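Skip to content

Search this blog Search Enter keyword

Bring back the boring hobby

Writing this fast because the kettle is on and I've been annoyed since breakfast.

I play Poker. Small stakes, kitchen tables, been at it a long time and never got good. Somebody at work heard this and the very first thing out of their mouth was, so do you make any money? Not, is it fun. Not, who do you play with. Money. I said I was probably down over the years and they looked at me like I'd told them I had a rash.

So that's the subject. Hobbies have to pay now, or at least they have to improve you. You bake, so you should sell the bread. You run, so you should have a plan and an app and a race in December. You knit and people say oh you could open a shop. Meant kindly! I know it's meant kindly. It's the nicest thing people can think of to say, and I think that's kind of sad.

I fell for it myself. Two years ago I got into making small clay bowls at the evening class in Mussa. Ten of us, one kiln, terrible coffee. Loved it. Then I signed up for Gamum, which if you haven't had the pleasure is an app that gives you points for your hobbies. You log a session, you get a badge. You keep a streak. I had a streak of 56 days and I can tell you exactly what I was thinking about on day 56, and it was the streak. Wasn't the clay. I'd gone down to the shed at eleven at night with a cold to squeeze a lump of mud for a few minutes so a little flame on my phone would stay lit.

Deleted it the next morning. Lost all my badges. Felt great, then felt weirdly bad for a week, then forgot about it.

What bugs me is how the language has changed. Practice. Goals. Output. "Content." My aunt did jigsaws for most of her life and I never once heard her talk about her output. She did the 1,000 piece ones, mostly harbors and castles, and when she finished one she'd look at it for an evening and break it up and put it back in the box. If you did that today somebody would ask why you didn't film it.

And look, I get that some people need the cash. I'm not talking about that. If you sell candles to cover the rent then sell candles and good luck to you, that's a second job and you should get to call it one. I'm talking about people who are fine, who have a free evening, and can't sit in it without feeling they're wasting something. I am one of those people. Most of my freinds are too.

There's a walk I do above Stirnen. Up through the trees, past the water tank, bench at the top. Used to do it with nothing in my pockets but a sandwich. Then I started timing it. Then I started minding when I was slower than the week before, and there was one afternoon when an older couple said hello and wanted to chat about the weather and I stood there jogging on the spot. Jogging on the spot! At a stranger! On a hill! I still go hot thinking about it.

I don't time it now. No idea if I'm faster or slower. The view hasn't changed.

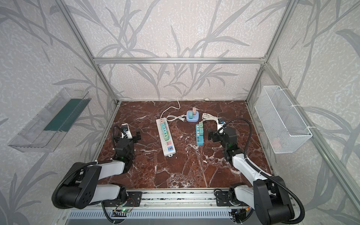
The usual comeback is that getting better at things is part of the fun. Sure. It is. I liked it when my bowls stopped leaning. But there's getting better because you're paying attention, and there's getting better because a chart says you have to, and the second kind wears you out. You end up quitting the thing you liked. I've watched it happen with guitars, with gardens, with a guy in our card game who read so much strategy that he couldn't stand to play with us anymore. Fair enough, we're awful. But he doesn't play with anybody else either, so what was all the reading for.

Kids get it worst. Ask a kid what they like drawing and they'll tell you horses. Give it a few years and the same kid is telling you about thier portfolio. I don't blame the kids, they listen to us.

I don't have a program to sell you. Would be a bit rich. All I'd suggest is one thing a week that you're bad at and don't write down anywhere. Whistle. Do the crossword and leave half of it. Learn 2 chords and stop there – plenty of songs have only got two in them anyway. If somebody asks what it's for, tell them it's for the evening.

Cards tonight at my place. I'll lose, I need to buy chips, both kinds.

Recent posts
Against the group chat
Why I still carry a paper map
The bus was late and I liked it
Soup is a meal, stop arguing

Get new posts by email. Enter your address and press Sign up. Unsubscribe any time.

This site uses cookies to remember your settings. Accept Manage choices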